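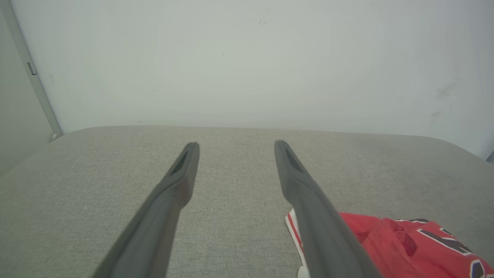

Osteck 2 Gripper: Safe Use Around People

Supplied for shared workspaces. Before first use, complete a risk assessment for the whole cell, including the arm, the fingers and the items handled.

Grip force limit: set in the controller, password protected
Finger inspection: every 900 hours, or after any collision
Replacement fingers: sold in pairs, part no. 1911

Do not handle sharp items in shared mode. Keep inspection records for 5 years. Distributed by Firkitz, Esholm.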